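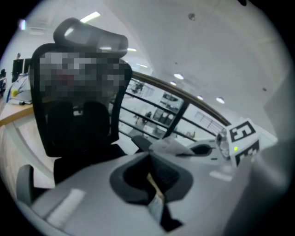

By Hanne Lehtinen | December 26, 2021 | 14 comments

Tostness mesh task chair, black

Quick one before the holiday orders pile up. The Tostness is back in stock, headrest version, black only for now. Gray comes in February if Stuteck keeps its word.

What you get: tall mesh back, curved headrest, separate padded lumbar piece in two rounded lobes. Black seat cushion. Armrests. Ships in one box, chair comes in 5 parts plus a bag of bolts. Hex key included, but use your own if you have a decent one.

The lumbar is the reason people buy it. Two pads, one either side of the spine, so nothing pushes on the bone. Firm at first. Give it a week. Shorter customers tell us the pads hit a little high, so try the seat up a notch before you send it back.

Headrest is fine for leaning back on the phone. Not much use if you sit foward all day. You can leave it off, two screws.

Price: $296. Two or more, call us, we'll work something out. Spare headrest $8 shipping on top of the part.
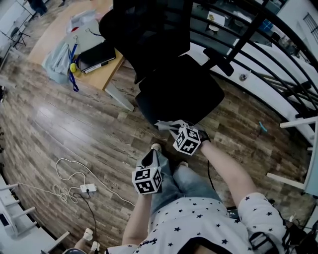 2 min read

Fits most plain desks. It looks good next to light wood with a white metal leg, if you're asking, and black goes with black railing too. Check your armrest height against the underside of the desk first!! That is the number one return. Measure floor to desktop, take off the thickness of the top, then compare with the chart in the manual.

Floors: standard casters are OK on wood-grain laminate. Soft casters are the Szulc set, sold separate, quieter and kinder on old boards. Either way pick up your power strip and cables before you roll around. We replace a lot of casters with cord wrapped in them and no, that isn't warranty.

Open landing or loft office: leave room behind the chair for the back to recline. Tall back needs more space than the old Memetitz did.

Cleaning: vacuum brush on the mesh, damp cloth on the seat, no bleach. Retighten the bolts after the first month.

Returns 100 days, keep the box. Local pickup ok, text first and bring somebody to help you carry.

Filed under: Seating > Home Office > Mesh Chairs
37 shares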